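Plilola to open furniture repair and finishing center in Busten

BUSTEN – Plilola, the home furniture company, will open a repair and finishing center in Busten in April. The center will take in used cabinets, dressers and tables of any make and return them to their owners ready for use.

The building on Ristić Street was a carpet warehouse until last year. It has 130 storage bays, a spray room and a front counter where customers can drop off smaller pieces. Larger items can be picked up from addresses in Busten and Plillov for a flat fee.

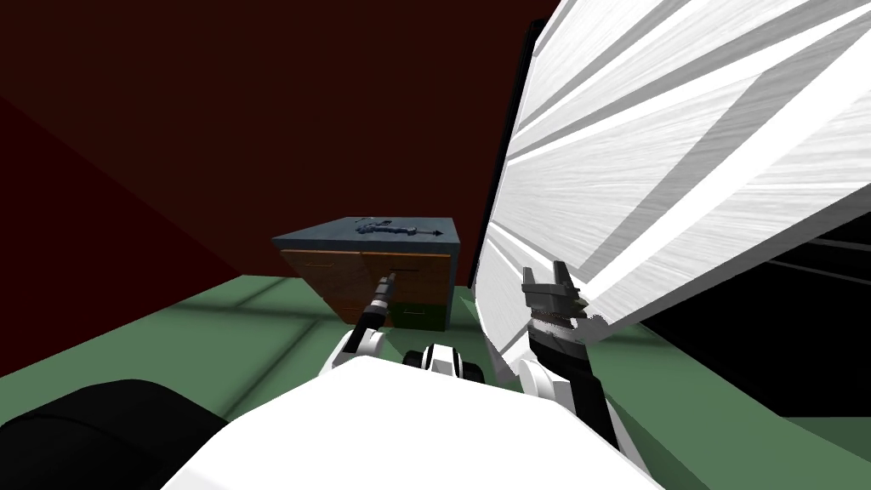
A small cabinet with a wood-grain drawer front and a blue-gray top.

Most jobs will be quoted within 2 working days. Simple repairs, such as a stuck drawer or a missing handle, should be finished in up to 72 hours. Full refinishing takes longer and depends on the size of the piece and the coats it needs.
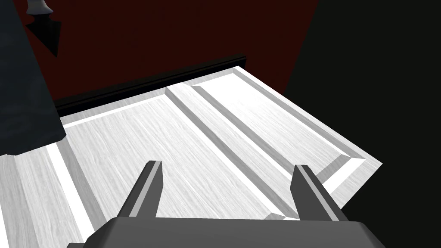
Prices will be posted at the counter and on the company's website before opening. Customers who bring in a Plilola product that is still under warranty will pay nothing for covered repairs. Pieces that cannot be repaired can be left at the center, where sound parts will be saved for other jobs – hinges, runners and solid boards in particular.

The center will also offer a finish matching service for people replacing a single door or panel. Customers choose from sample boards or bring in a part from the original piece. 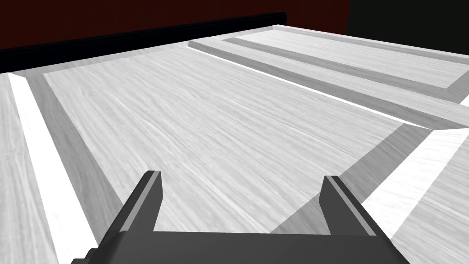 Finish matching was the most requested service in a survey of Plilola customers in the area. Pale finishes are among the hardest to match, as small differences in tone show up quickly next to an older part. On a pale surface where the wood grain still shows, like this one, the grain has to be considered along with the color. Staff will prepare a test patch for approval before any work starts.

The center will employ six people at opening. Hours will be 8 a.m. to 5 p.m. on weekdays. Bookings for pickup open in March through the Plilola website.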